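ダウンロード版の追加シナリオを買ったのに、ゲームの中に出てきません(プロティクス)

投稿:Nilmini Kanagaratnam 9月
この記事は9分ほどで読めます
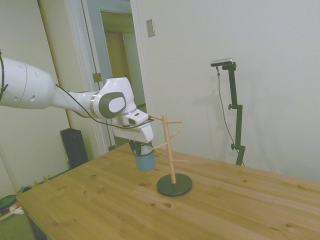
はじめて質問させていただきます。宇宙貿易のシミュレーションゲーム「Protix」を、この夏からのんびり遊んでいる者です。もともとゲームは得意なほうではなく、子どもが小さいころに横で見ていたくらいなのですが、知り合いにすすめられて始めたら、これがすっかり気に入ってしまいまして。夜の家事が終わってから、お茶を片手に一時間だけ、というのが毎日の楽しみになっています。そのお茶がすっかり冷めてしまうくらい昨夜は悩んでしまったので、どなたか教えていただけないでしょうか。

困っているのは、追加シナリオの「Nukano航路」のことです。ストアで493円で売られていたので、本編の第二章が終わったところで思いきって買いました。購入完了の画面も出ましたし、購入履歴にもきちんと載っています。ダウンロードも、途中で一度止まりましたが、最後まで進んだように見えました。ところがゲームを起動しても、タイトル画面の「シナリオ」の欄には本編しかありません。攻略の記事などを読むと、ここに新しい項目が増えるはずだと書いてあるのですが、何度見ても増えていないのです。

試してみたことを書いておきます。

・ゲームの再起動(五回くらい)
・本体の電源を切って、少し待ってから入れ直す
・ストアの購入履歴の確認(「購入済み」になっています)
・本体の空き容量の確認(69GBあいていました)
・セーブデータを別の枠に写してから読み込む

どれも変わりませんでした。本編のほうは普通に遊べていて、艦隊の名前を変えたり、港で積荷を売ったりするのは問題ありません。本編は、セールのときに家族がパッケージ版を買ってきてくれたものです。追加シナリオだけ、自分でストアからダウンロードして買いました。もしかしてこういう買い方がいけなかったのでしょうか。それとも、本編を最後までクリアしないと出てこないものなのでしょうか。

返金をお願いする前に、できれば自分で何とかしたいと思っています。航路の地図が広がるのをとても楽しみにしていたので……。機械の言葉にあまりくわしくないものですから、できるだけやさしく教えていただけるとうれしいです。長々とすみません。どうぞよろしくお願いいたします。

回答(3件)

回答1

うちは普通に出ましたよ。ダウンロードが止まったと書いてあるので、消してもう一回入れたらどうですか? 自分も別のゲームでそれで直ったことがあります。Protixではやったことないので、違ったらごめんなさい。

回答2(ベストアンサー)

こんばんは。Protixは発売のころからずっと遊んでいて、追加シナリオも全部持っています。Nukano航路は私もいちばん好きなシナリオなので、ぜひ遊んでいただきたくて、長くなりますが書きますね。

まず、パッケージ版の本編とダウンロード版の追加シナリオ、という組み合わせそのものは大丈夫です。私もまったく同じ買い方をしています。ですので、そこはどうか安心してください。ただ、気をつけないといけないことが二つあります。

一つめは、本編のバージョンです。Nukano航路は、本編が1.13以降になっていないとシナリオの欄に出てきません。パッケージ版は古いバージョンのまま入っていることが多くて、しかも本体の設定で自動更新を切っていると、黙って古いまま動いてしまうんです。エラーのひとつでも出してくれれば親切なのに、何も言ってくれないんですよね。タイトル画面の右下に小さな数字が出ていますから、まずはそれを見てみてください。これが1.09などになっていたら、原因はおそらくそれだと思います。本体のメニューでProtixを選んで「更新を確認」を押すと、更新のダウンロードが始まるはずです。

二つめは、地域です。パッケージが海外版で、ストアのアカウントが日本、という場合は、追加シナリオを買えても本編が認識してくれません。ご家族がセールで買われたとのことなので、念のため箱の裏を見てみてください。説明が日本語で書かれていて、発売元のFuentealbaの日本向けの連絡先が載っていれば国内版です。もし海外版だった場合は、残念ですがお手元では直せないので、ストアの窓口に相談なさるのがいいと思います。

それから、本編をクリアしていないと出ないのでは、というご心配ですが、これは半分だけ当たりです。シナリオの欄に項目が出るのに、クリアは関係ありません。買って、入っていて、バージョンが合っていれば、始めたばかりの方でも出ます。ただ、本編の艦隊を引き継いで始めるには、第三章の「Prirkus港」に着いたセーブデータが必要です。第二章が終わったところなら、あと少しですね。引き継ぎなしでも遊べますけれど、最初の船がとても小さくて、燃料のやりくりがかなり忙しいです。私は最初それを知らずに飛びこんで、三つめの港で立ち往生しました(あのときの切なさといったら!)。のんびり遊びたい方でしたら、Prirkus港まで進めてからのほうが楽しめると思います。

順番としては、

1 タイトル画面でバージョンを見る
2 古ければ本編を更新する
3 ゲームをいったん完全に終了して、起動し直す
4 まだ出なければ、追加シナリオだけを削除して入れ直す

でお試しください。4のときは、購入履歴の画面からもう一度ダウンロードできます。お金は二回かかりません。ひとつだけ、削除するときに「セーブデータも削除する」という欄にチェックが入っていないか、必ず見てくださいね。ここに印がついたまま進めると、せっかくの本編の記録まで消えてしまいます。心配なら、先に外のメモリかオンラインの保管場所に写しておいてください。本体の中の別の枠に写しただけだと、一緒に消えることがあります。

うまくいくといいですね。Nukanoの最初の港は音楽がとてもいいので、できればヘッドホンで聴いてみてください。

質問者からの返信

ご丁寧にありがとうございます! さっそくタイトル画面を見ましたら、右下に本当に小さく「1.09」とありました。こんなところに数字があるなんて、今まで気づきもしませんでした。箱の裏は日本語で、連絡先もちゃんと載っていました。

更新を押してみたところ、うちは回線がゆっくりなもので、しばらくかかりましたが無事に終わり、起動し直したら、シナリオの欄に「Nukano航路」が出ていました! うれしくて、思わず家族を呼んでしまいました。入れ直しはしなくてすみました。教えていただいたとおり、まずはPrirkus港をめざして本編を進めてみます。ヘッドホンも、子どもが置いていったものがあるはずなので探してみますね。

回答1の方も、すぐにお返事をくださってありがとうございました。はじめての質問でどきどきしておりましたので、とても心強かったです。

回答3

もう解決されたようですが、あとから同じことで調べに来る方もいると思うので、少しだけ足しておきます。

自動更新を入れておくと、次の追加シナリオのときに同じことで悩まずにすみます。本体の設定の「ソフトの管理」のあたりにあるはずです(本体の型によって場所が少し違います)。ただ、容量の少ない本体だと、ほかのゲームの更新までどんどん入ってきて窮屈になるので、私はProtixだけ入れて、あとは切っています。

あと、更新したあとに古いセーブデータを読み込むと、最初の一回だけ読み込みが長いです。うちでは2分ほど画面が真っ暗でした。固まったと思って電源を切りたくなりますが、そのまま待ってください。艦隊の並び順が買った順に戻ってしまうことがありますが、積荷やお金はそのままでした。並び順は港の「編成」で直せます。

Nukano航路は途中で航路を選ぶところがあって、北回りを選ぶと交易所がしばらくありません。食料は多めに積んでおくのがおすすめです。

関連する質問

・Protixで艦隊の名前に漢字が使えません
・Prirkus港の倉庫が開かないのですが、条件はありますか
・パッケージ版の本編を売ったら、追加シナリオはどうなりますか
・セーブデータを新しい本体に移す方法を教えてください
・Nukano航路の北回りと南回り、初心者にはどちらがいいですか
・Fuentealbaの問い合わせ窓口から返事が来ません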